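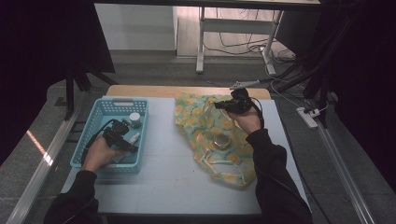 One reviewer of an earlier draft wrote that a dropped jar is hardly a safety matter, and asked why we had given it a section of its own. We kept the section. The jar was the cheap part.

**Figure 3.** Packing work with two hand-held grippers, one at the basket and one over the printed bag. Each gripper has its own cable.

### 4.2 The slack-cable fault

The Tikora grippers report their jaw opening over the same cable that powers them. In the basket-to-bag task, the cable can end up lying over the basket rim, as the left one does in Figure 3. A gentle tug at that point is enough to interrupt the signal for a moment without cutting the power. The gripper stays on, its light stays green, and the recorder goes on writing down the last value it heard. On paper, the jaws never moved.

We logged 3,000 episodes at the Sotholm site before anyone noticed. Of these, 499 contained at least one frozen jaw reading. The checking software, Menon, passed all of them, as it had been told to look for missing values and there were none. It did its job with great confidence.

The trouble surfaced in October, when a policy trained on the data was run on the arm. It carried small glass jars neatly to the bag and then either let go early or refused to let go at all. In 5 trials it kept squeezing until the force limit stopped it. One jar broke. The emergency stop worked, though the operator had to reach across the work area to press it — a layout we had described as "convenient" in our own risk assessment.

We have since moved the button, clipped the cables clear of the basket and added a timestamp to every jaw reading. Menon now rejects any reading that repeats an old timestamp. It has also rejected several perfectly good episodes, and we are still working out why.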